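We use cookies to remember your settings and to see which essays get read. Accept all | Manage choices

Let the Folder Be Bad at Folding

I've spent most of August getting told by grown adults that teaching a robot to fold laundry by hand is a waste of a person. Why not write the code? Why not let it practice in a simulator until it figures out sleeves? I used to make that argument myself (loudly, at Ollthorpe, to people who knew better), and I've come all the way around.

My complaint now is with how we show the thing. We pick our neatest folder, put a gripper in each hand, and ask for the same perfect fold 200 times.
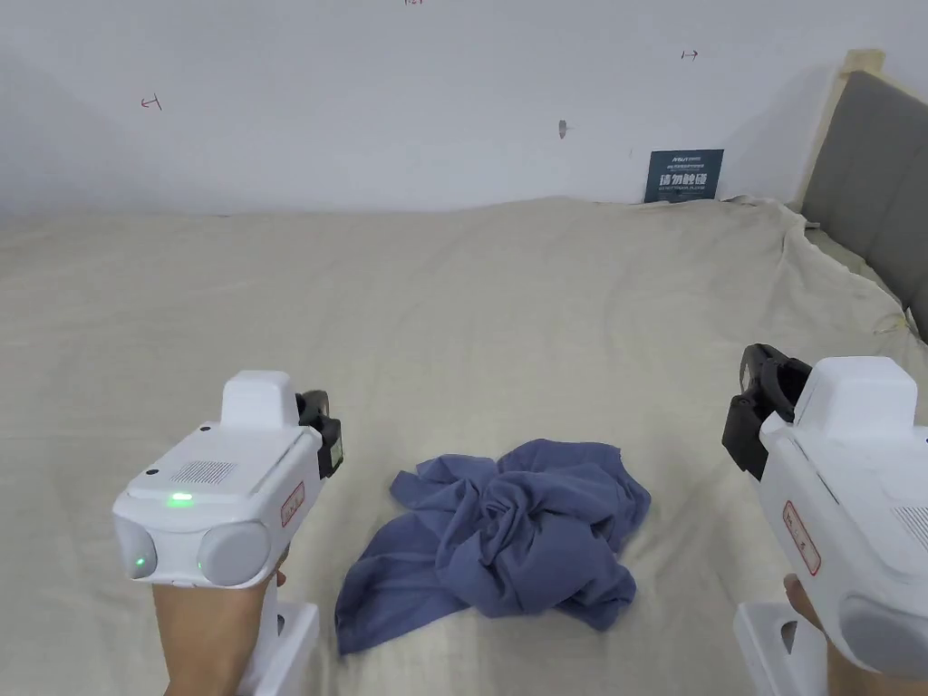
How many demonstrations does one folding task need?
It depends on how much the cloth and the starting heap vary. On the Skondari project we planned for 200 and ended up wanting up to 2,000, mostly because our first batch looked too much alike.

That first batch was gorgeous, by the way! Kenna Aitken did nearly all of it, and Kenna folds like she's being paid by a hotel. Then we trained on it, and the minute a corner slipped, the policy had no clue what to do, poor thing. It had never once watched a corner slip and get picked up again.

So I'd say keep the fumbles. Not the hopeless ones, but the grab that misses and the edge that has to be pulled out twice, those are worth more to me than another tidy rectangle.

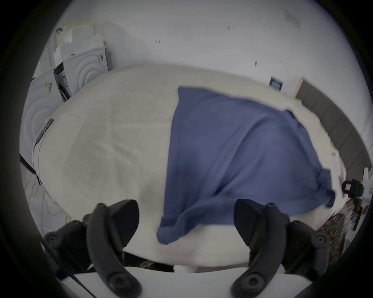 Hands first, joystick second

I also think we're too fond of remote control. I've driven an arm from across a room, and towels are miserable that way: you can't feel the fabric drag, so you creep along, and the robot learns to creep along too. With the grippers in your own hands you move more like a person doing a chore. You do give something up. Your wrists will happily do things an arm can't, and somebody has to go through and throw those out later.

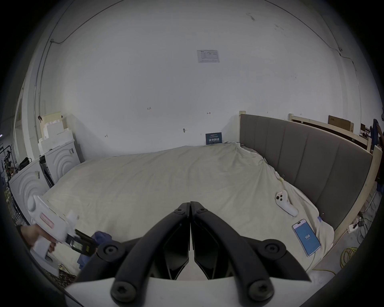
Should the same person record every demonstration?
Two or three people is better for cloth, as long as they agree on what finished looks like. Their habits differ in small ways, and the robot gets to see more than one route to the same fold.

Umesh Upadhyay disagrees with me on this, and he's no slouch. His line is that mixed styles give you a robot that starts one person's fold and ends with another's. Okay, I've seen that happen, and it's ugly.
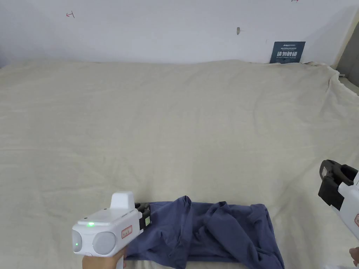
But I'd still take it over a machine that can only do Kenna's fold on Kenna's best day. My fix is dull: 30 minutes of everybody folding together before anyone records, arguing about where the sleeves go. We tried it on the Fontes job and the arguing ran long, and I'd book the whole morning next time.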